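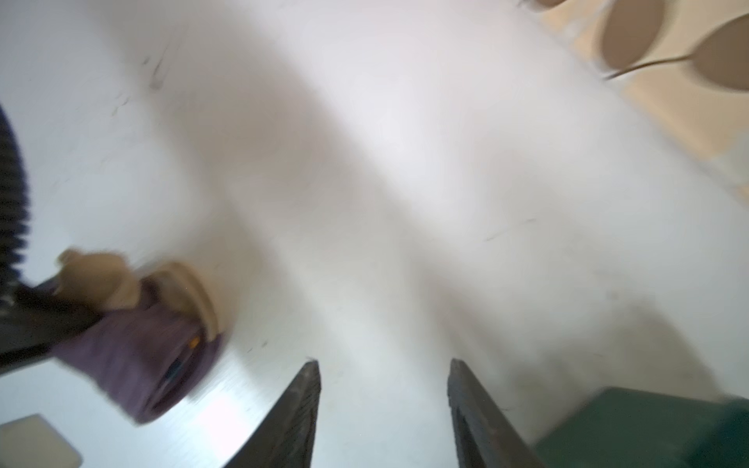

Seltumeo: two-arm cloth sorting, student data set

Seltumeo is a set of teleoperated recordings made by the Lirum student robotics club at Enlow for its spring project. Two arms share one table and sort small soft items into a tray. The set was recorded to train and compare the club's own policies and is released for other student teams who want a small set to start from.

Last updated: April 7, 2026

Contents

206 episodes, one item moved per episode
9 items, all soft, listed in items.csv
3 color video streams per episode (one fixed view, one view per wrist)
Joint positions, joint commands and gripper opening for both arms
One text instruction per episode
One outcome label per episode

Depth is not recorded. Audio was switched off in November, before the first episode that is included here.

Task

An operator drives both arms with a pair of leader arms. The episode starts with one item on the white board and both grippers open. The operator picks the item, turns it if needed, and places it in the compartment named in the instruction. Handing the item from one arm to the other is allowed and is marked in the handover column. An episode ends when the operator presses the pedal, whether or not the item reached the tray.

Instructions were written by the operators in their own words and have been corrected for spelling only. The same compartment may be called "back left" by one operator and "far corner" by another. Use the slot_id column if a fixed name is needed.

Setup

Both arms are attached to the aluminum rail along the front of the cell. The work surface is a flat white board. The walls are lined with a leaf-print wallpaper, chosen so that the wrist views have some texture behind the item when the gripper is pitched up. Mesh baskets are mounted at the back and right walls, and their contents were not controlled between sessions. Do not treat them as a fixed background.

The cell stands in the Lefèvre workshop. Room lights were on for all sessions. Daylight varies, and the white board overexposes in some wrist views.

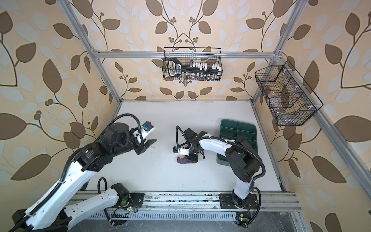
Fixed view. Right gripper over the purple-and-tan item; green compartment tray at right.

Splits

The test split has 32 episodes and was drawn by session, so no session appears in both train and test. The remaining episodes are in train. There is no separate validation split. The club held out the last train session while tuning and then put it back.

Results from the club's own runs are in results.csv. They were scored by hand with the same outcome labels as the recordings. The first version of that file used a different rule for items resting on a tray wall and should not be compared with the current one.

Outcome labels

placed – item fully inside the named compartment
wrong_slot – item inside a different compartment
dropped – item released outside the tray
stopped – operator ended the episode early

35 episodes carry a label other than placed. They are kept in both splits. Filter on the outcome column if only successful episodes are wanted.

Labels were assigned from the fixed view by one student and checked by a second. Where the two disagreed, the wrist views were used to decide. An item lying across a tray wall counts as dropped.

Wrist views

The wrist cameras are mounted close to the fingers, and parts of the gripper take up a share of every image. We do not mask the gripper. Cropping it out also removes the contact area, and our runs with cropped images did worse on the rolled items. Fast moves blur the whole image. Frames with strong blur are kept in the video and flagged in frames.csv.
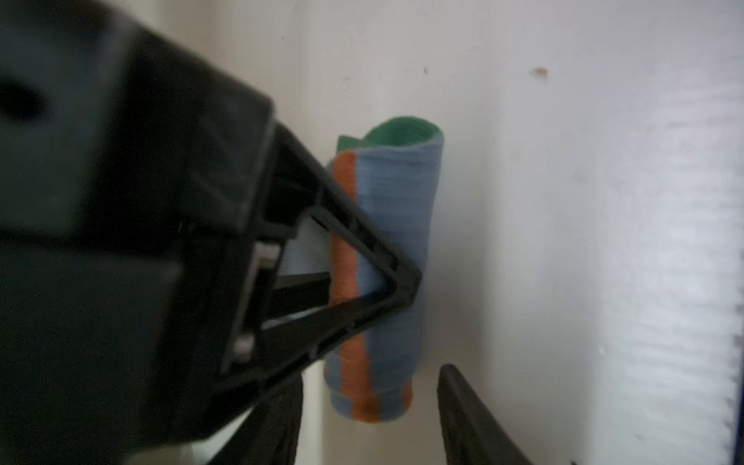 Known issues

Rolled cloth can loosen during a grasp. Its shape at the end of an episode may differ from its shape at the start, and operators rerolled items by hand between episodes. The rolls are therefore not identical across a session.

Gripper opening is a commanded value in the first two sessions and a measured value after that. The source is given in the grip_src column.

The left wrist stream drops single frames under load. Missing frames are left out, not repeated, so align streams by timestamp and never by frame index.

The tray was not fixed to the board and drifts by small amounts within a session. Its pose is not logged.

Use

Code and recordings may be used for teaching and research with credit to Lirum. Report errors through the issue tracker and include the episode number.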